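Drovar Two-Arm Plug Insertion - Project Report
Group 14, Robotics Lab Course
Submitted 7/9/25

1. Goal

The task was to have two arms pick up a small plug and insert it into a power strip lying at any angle on the table. One arm handles the plug, the other holds the strip or its cord steady. Last term's group, Taipe, solved the same task with the strip clamped down. We dropped the clamp.

2. Data

We recorded 126 demonstrations in June by teleoperation and kept 110. The rest were removed for dropped plugs or missing video from a wrist camera. Plug and strip were moved by hand between runs, with no fixed start position. Sockets already in use were not part of the task - the strip starts empty.

3. Control

The policy runs in Zomer, our control package, and reads both wrist cameras and the joint positions. Gripper opening is a continuous value. An earlier on/off version closed too fast and knocked the plug out of line.

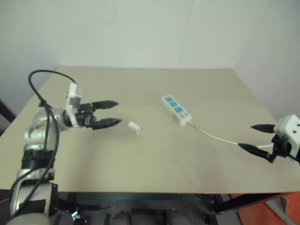 Cord stiffness caused more trouble than grasping. When the cord was pulled tight, the strip turned a few degrees and the plug met the socket face off center. We added a short pause before insertion so the second arm could settle.

4. Open issues

Cable routing on the arms limits wrist rotation. The Prarnard camera calibration script must be rerun after any bracket is loosened. Logs and settings are in folder 417 on the lab drive.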